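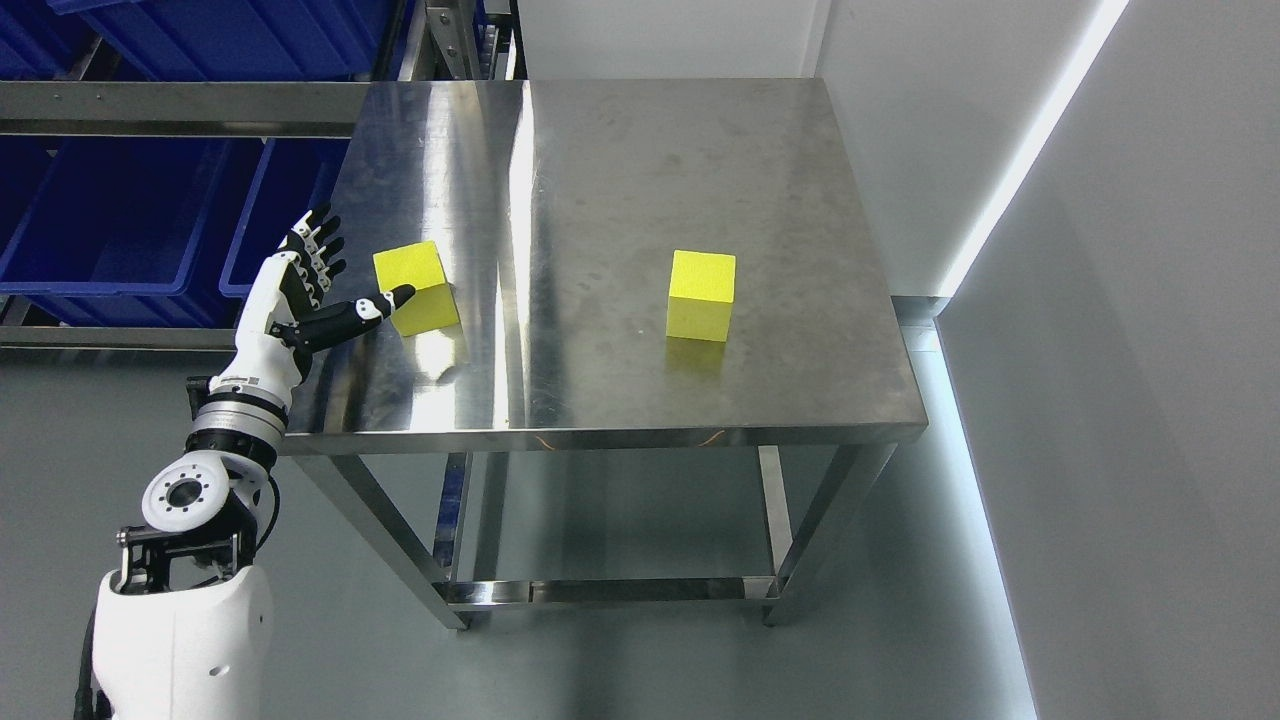 February 8, 2022

Second day of going through the Ikum runs, and I like the headline number less than I did yesterday.

The claim, as it stands in the draft: a policy trained on 2121 teleoperated episodes picks a foam cube off the steel table, turns to the rack and lets go over the bin it was told to use, and it does this "from arbitrary starting positions." The last phrase is the one I keep underlining. We ran 243 evaluation trials, and 133 were scored as successes. That's a bit over half, which for a five-fingered hand and a policy that only gets the head view is respectable, and I'd be happy to see it printed exactly like that.

The trouble is the word arbitrary. I spent the morning matching the logged start positions against the training episodes. Take out every trial where the cube began within a hand's width of a start we had trained on, and 79 of the 133 successes are left. I haven't divided the failures up the same way yet, so I can't say what rate that leaves us with, and I'm trying not to guess one. But a lot of the good runs came from spots the policy already knew well.

Foam also forgives a great deal. The fingers can come in crooked, the thumb can land low, and the cube gives a little and stays put. I watched one grasp on replay six or seven times and I still couldn't tell you whether the hand had been steered there or had simply closed on whatever was between its fingers. A rigid block would have settled the matter in an afternoon. I asked for rigid blocks in November and was told foam was better for the fingertips. Fine, it is.

Then the bin half of the task. The draft calls it "language-conditioned placement." What the policy gets is one of a small set of fixed commands, always worded the same way, each tied to a bin that never changes place on the rack. I could swap the sentences for colored buttons and nothing in the training would notice. I wrote that in the margin and then rubbed it out and wrote it again more politely.

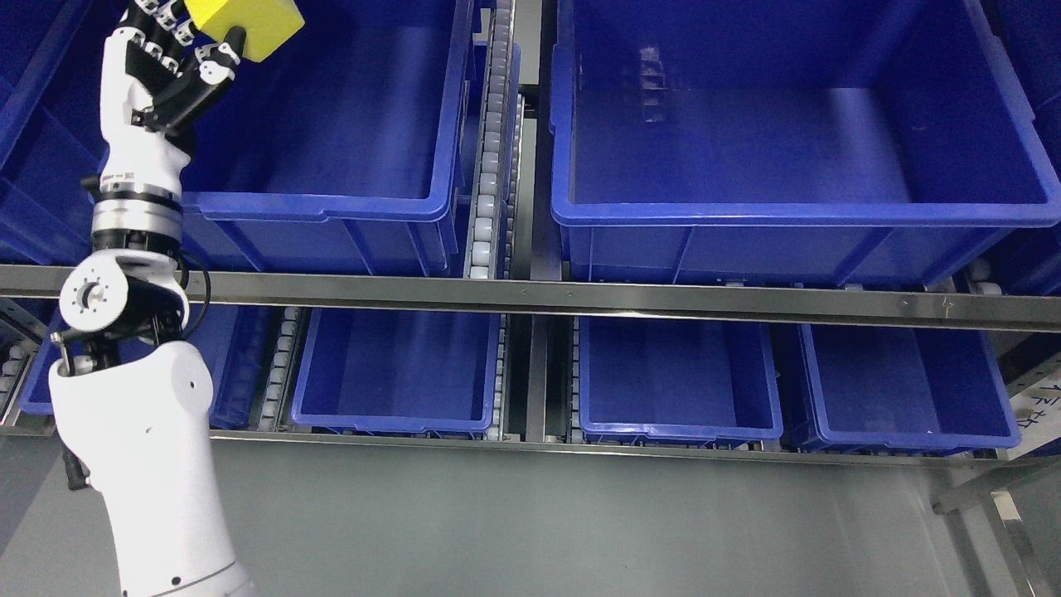 *Tilda Roszak, evaluation engineer, Gornik lab*

Afternoon. Went back to the carry, the stretch between lifting the cube and releasing it, which the paper hardly mentions and which I think is the best thing in it. The arm keeps the cube up high on the way to the rack, and the hand doesn't fidget the way the older policy did. The old one would reopen a finger halfway across for no reason I ever found. If I were writing this up I'd lead with that and let the placement be a smaller result.

What worries me is how "placed" gets decided. The scoring script calls a trial a success if the hand opens while the wrist is above the target bin. It doesn't look in the bin. The blue bins are close together, with a thick rim on each, and a foam cube that clips a rim can go anywhere it pleases. I've asked for a hand check of every trial in which the wrist was near a rim at release. It's dull work and I'll probably end up doing it myself, with a pot of coffee and the playback at double speed.

Also the lower tier. Every bin used as a target was on the upper tier, yet the draft says "the rack." I've been told the lower one was left out because the shoulder gets into an awkward pose and the elbow comes too close to the front rail. A perfectly decent reason, and it should be in the text, because anyone who reads "the rack" and then sees a photo of the thing will assume we did both.

Sent all this around before lunch in what I thought was a mild email. Got one reply in a minute and a half, so it can't have been read very far down. 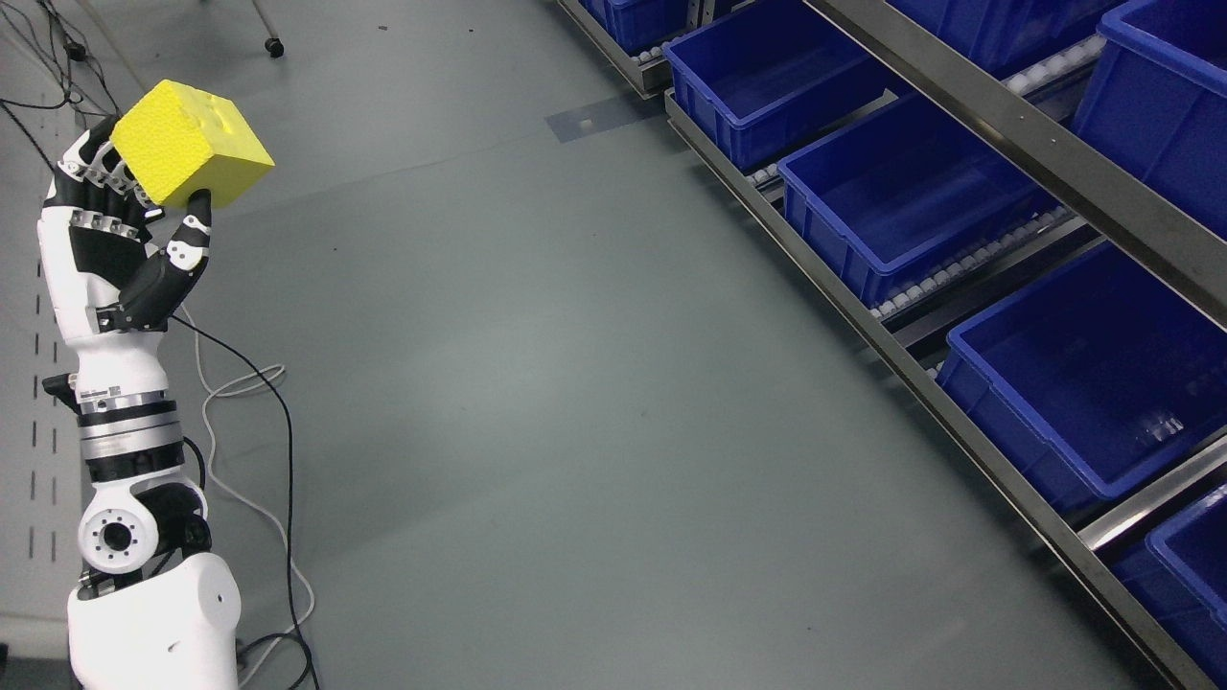 Someone at Kernell wrote back that I was holding the method to a standard no demo-trained policy has met, that a start near a training start is still a start the policy has to see and handle for itself, and that if I wanted to knock out the easy trials I should in fairness knock out the ones where the cube was almost off the table too.

The last part is right and I hadn't thought of it. There are some edge starts that no human operator would have bothered with. I'll sort the trials by distance from the nearest training start and plot the whole curve, easy end and ugly end both, and drop the cutoff altogether. A hand's width was my own choice anyway and I couldn't defend it if pressed.

The first part I don't accept. I never asked for a higher standard. I asked for a different adjective.

Also the Kernell baseline needs another look. It had its own operator, a fixed table height and a wider gripper, and we're setting it beside Ikum in the same column as if they'd been given the same job. Either rerun it here or move it to a footnote. I expect I'll lose that one, since the column is what the people at Eichhorn want on their slide.

Still to do: split the failures by start position, check the rim releases, find out who changed the time limit between the first batch and the second, ask again about rigid blocks.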